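Durken Peltine bench kit: a lot of money for a plate and a simulator

January 8, 2022

I've wanted a small robot arm to do the dull part of my evenings for years, and every year a firm tells me it is now easy. Durken's turn. The Peltine is their bench kit for people who already have an arm, or can borrow time on one, and want it to put circuit boards into housings. For £324 you get a fixture plate, a mat, a set of trays, a gripper mount and a licence for the Peltine software, which is a simulated copy of the bench where you try everything out before you let a motor near it. The arm is extra. The arm is very much extra.

I paid for mine. Durken didn't send it and haven't seen this review.

The box turned up well packed and short of one bag of screws, which Durken posted on without a fuss. The plate is flat and well finished, and the trays fit it first time. If you build things for a living you will look at it and think you could have made it, and you'd be right, and you'd also spend two weekends on it. I did the sums on a scrap of card and the hardware alone isn't worth the asking price to me. So the software has to earn the rest.

Setting up the simulated bench took me 40 minutes, against the ten it says on the box. Most of that went on the licence, which wanted an email confirmed on a machine that doesn't have email. After that it was quick. You pick your arm from a list, put it on its base, tell the program how big your table is and drop the fixture in front. A plain room is built round it for you, desk and all, and I'd gladly have swapped the furniture for a better manual. 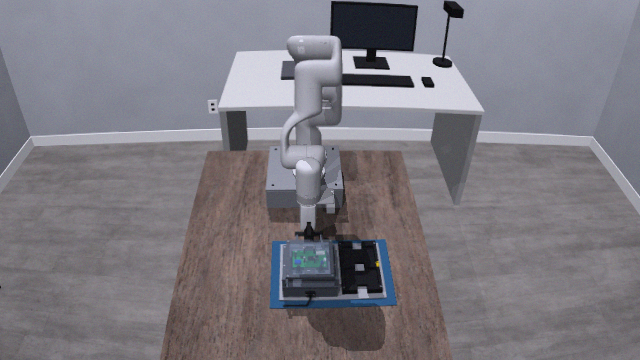 Teaching a move is done by dragging the gripper about with the mouse, or by typing in positions if you're the patient type. Dragging is pleasant for rough moves and maddening for fine ones. The view snaps to a new angle whenever you let go of the button, so you line something up, release, and find you're now looking at it from behind. There's a setting to turn this off. It turns itself back on when you load a project.

The bit Durken shout about in the advert is repeat testing. You teach a placement once and the program runs it over and over with small random shifts to where the board starts, then tells you how many went in. My first proper batch was 2,043 runs, left going overnight, and the report in the morning said that nearly all had worked. I was pleased for as long as it took to make tea. Then I had a look at what the program counts as working. The board has to end up within a set distance of where it should be. It doesn't have to be seated. You can tighten the figure, and when I did the results got a good deal worse, and a good deal more like my experience of life.

A review that only quotes the success rate should be read with that in mind. I've seen a few.

The overhead view is the one I ended up trusting. From the side, everything looks as if it has acres of room. From straight above you find out how close the gripper gets to the parts next door, and you start moving things about before you've bent anything real.
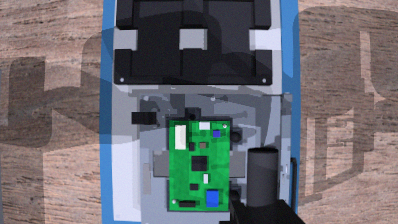
Pieter Van Hecke thinks I'm being hard on it. He has had a Peltine since August and wrote, when I moaned about the scoring, that "the number was never meant to be the product, the near misses are". His way of working is to ignore the passes, sort the failures by where the board ended up and play those back one at a time. He says he found a badly placed tray that way in a single evening. He also says the manual is dreadful, so we agree on something.

I tried his method and it's better than mine. I still think a hobbyist paying this much shouldn't need a friendly stranger to explain which half of the report to read. The sorting is there, under a menu called Extras, next to the colour themes.

Real hardware next. I don't own an arm, so I book the one at Cundach, our shared workshop, in the evenings. I carried the plate and trays over, bolted them down, loaded the taught moves and ran at a tenth of normal speed with my hand on the stop button. The first placement was off by enough that I stopped it. Durken's calibration routine sorted most of that out. It has you touch the gripper to points on the plate, and it's the best-written piece of the whole package: clear, short, and it tells you when you've done it badly. After that boards went in more often than they didn't. Some needed a nudge with a finger. I wouldn't walk away and leave it, and I don't believe anyone who says they do.
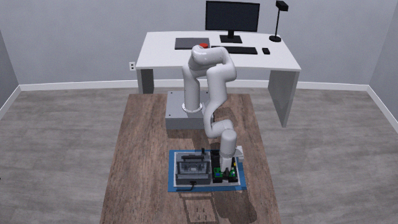
Clearance is where I'd spend your time, whatever kit you end up with. The collision check in the Peltine is on or off for the whole bench, with no way of saying that a light brush against one thing is fine and against another is a disaster. So you end up judging by eye. When the gripper is down among the boards, the bracket on the wrist sticks out past the right edge of the mat, and I had a rack of screwdrivers living just there on the real bench. They live somewhere else now. The thin cable at the front of the enclosure is the other thing to watch. It lies neatly to the left over the mat in the simulation, and a real cable lies wherever it fancies. I taped mine down.

There is a rival, the Grajales plate, which comes with no software at all and leaves you to use whichever free simulator you can bear. I've only handled one for an hour or so. The plate felt much the same. If you're happy writing your own scene files I can't think why you'd pay Durken's price.

Good: the plate, the trays, the calibration routine, and support that answered an email the same day.

Bad: the licence check, the jumping view, a pass mark that flatters you, and a collision check with all the subtlety of a light switch.

I'm keeping it, mainly for the calibration and because I've already drilled the bench. I can't tell a beginner to buy one. If you've got regular time on an arm and a real pile of boards to get through, wait for a sale, then set the tolerance yourself before you run a single test. Out of five I'd give it 2, or three if they fix the view. I've written to ask.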